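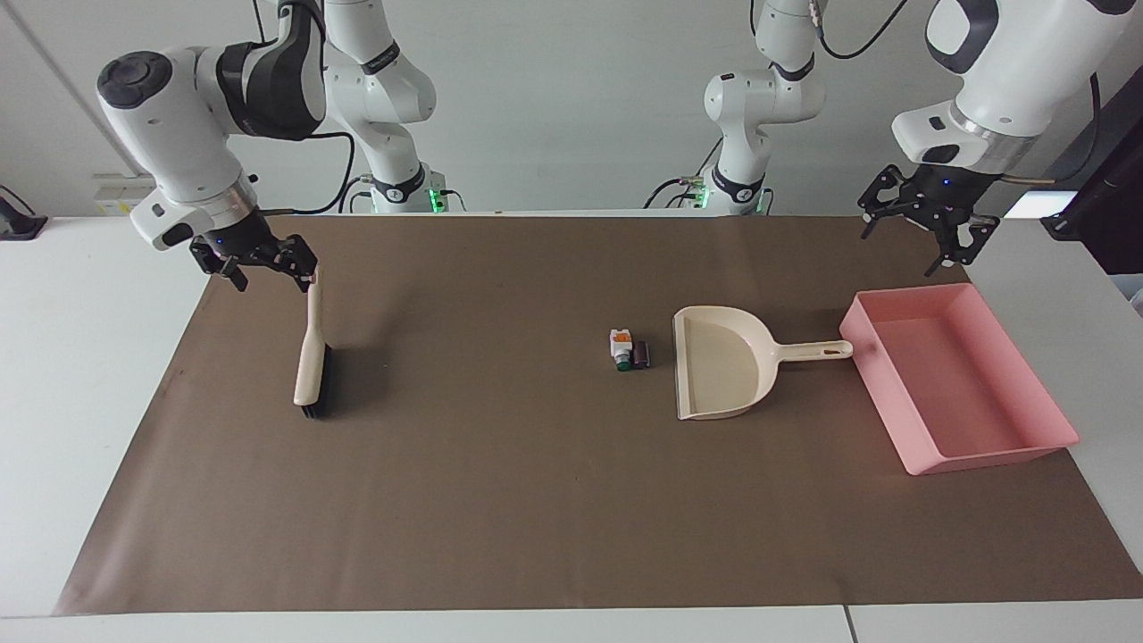 *Figure 11. Bench layout for Section 2: brush, dustpan, small items and tray on the paper mat.*

## 2. Clearing small items from the bench

This section applies to all Mellum benches fitted with a brown paper mat.

1. Lay the mat over the white tabletop and smooth out any folds.
2. Place the tray on the right side of the mat. It must be empty before sweeping begins.
3. Set the dustpan to the left of the tray, with the scoop opening facing the items to be collected.
4. Hold the brush by the upper part of the handle, bristles down.
5. Sweep from left to right in short strokes, keeping the bristles in light contact with the mat.
6. Lift the dustpan level and tip its contents into the tray.

**Note:** The tray may sit at an angle and overhang the near edge of the mat. It must remain fully supported by the tabletop.

**Caution:** Do not sweep liquids or broken glass. Refer to Form 3271.

Rinse the tray and dustpan at the end of each shift and hang the dustpan by the hole in its handle. Replacement brushes are ordered under stock number 2202.

Approved: Aisyah Yusof, Clirkau Centre, June 4, 2019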